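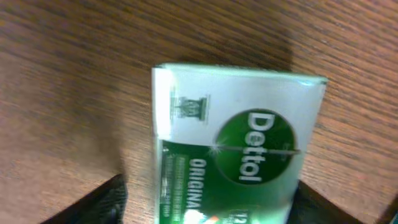

Boxed Dettol soap on a wooden tabletop.

Guest Bathroom Supplies: Frequently Asked Questions
Clarcombe Serviced Apartments - Housekeeping and Supplies

Which items are provided on arrival?
Each bathroom is stocked with bar soap, shampoo, shower gel, one spare toilet roll per toilet, and a bath mat. Toothpaste, razors and shaving foam are available from the front desk on request.

Is the soap always the same brand?
No. Bar soap is bought from more than one wholesaler and the brand depends on availability. If you need a particular type for medical reasons, enter it under "Special requirements" when booking.

How much soap is supplied for a longer stay?
One bar per bathroom per week. Stays of up to 44 nights are restocked automatically with the weekly linen change. Longer stays are handled on a monthly supply sheet, which is left in the kitchen drawer and collected with the linen.

Are fragrance-free products available?
Yes. Fragrance-free soap and shampoo are held at the Jilow and Tevar buildings. For the Ouellet building they are brought over from Jilow, so allow one working day.

Why are the shampoo bottles fixed to the wall?
The Jilow and Tevar buildings changed to 400 ml refillable dispensers in November. The dispensers are locked and can only be opened by housekeeping. Ouellet still uses individual bottles, as the shower walls there are tiled over a membrane that should not be drilled.

How often are dispensers cleaned?
At every change of guest. The inner bottle is removed, washed, dried fully and refilled. A bottle is never topped up over old product between guests. During a long stay, it is swapped for a clean one when it falls below the lower line on the window.
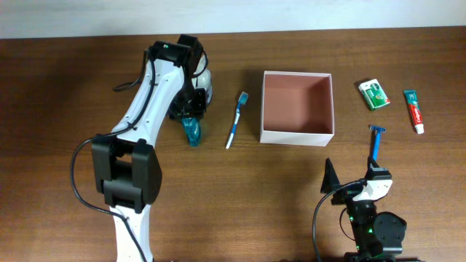

Opened bar soap is discarded at checkout, along with any part-used toothpaste or razor. Sealed items in undamaged packaging go back into stock after the seal and the expiration date are checked.

What should I do if an item is missing?
Call the front desk on extension 293 before 8 p.m. and it will be delivered the same evening. Requests after that time are filled the next morning. Toilet paper is the exception - a reserve is kept in the hall closet on each floor.

Can I decline restocking?
Yes. Hang the green card on the outside of the door before 9 a.m. on your linen day. Towels will still be changed unless you also tick the box on the back.

I left some of my own toiletries behind. Are they kept?
Unopened items and electric devices are held for 3 weeks. Opened liquids are thrown out on the day of checkout. Return postage is charged at cost.

Who do I contact about an allergy or skin reaction?
Write to Hélène Boychuk, Supplies Manager, through the contact form. Ingredient lists for all dispenser products are available as a printed sheet at each front desk.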